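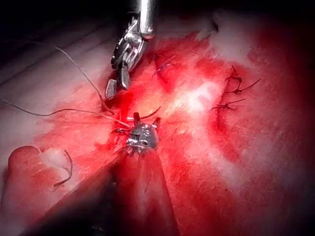 Instruments at work over tissue during an operation.

My mother had her gallbladder out in Plisley in December. The operation went well. The bill came in six envelopes, and the last one arrived after the stitches had healed.

I want to argue for something dull: a hospital should send one bill, with one total, from one office. We expect this from a plumber and we expect it from a hotel. We don't expect it from the place where we are least able to sort through paper.

The first envelope was from the hospital. The second was from the anesthesia group, which has its own name and a mailing address in Jorkdale. Then came the lab, the radiologist, the surgeon's practice, and a second letter from the hospital correcting the first. The correction was for $1,258. It gave a code and a phone number. I called on a Thursday and was on hold for almost two hours.
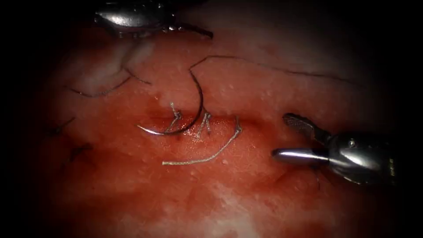

Farah Ginting, who ran the billing desk at a clinic in Vavilmont before she retired, told me the separate bills have a simple cause. Each group has its own contract with the insurer and its own software, and joining them would mean somebody has to pay for the join. "The patient does it for free now," she said.

I believe her, and I still think the hospital should do it. The hospital picks the anesthesia group. It picks the lab. My mother picked neither and could not have named them the next morning.

Gion Auer, a neighbor who sat on the county health board, disagrees with me. He says a small hospital that has to collect for everyone will carry everyone's bad debt, and that some would close. That is a fair worry. The hospital could send the bill and pass the money along as it comes in, without promising a cent that hasn't been paid. A fee of $200 a year from each outside group would help cover the postage and a clerk.

The state could require this at the next license renewal. My mother paid the last bill by check and wrote the account number on it twice, in case it went to the wrong office.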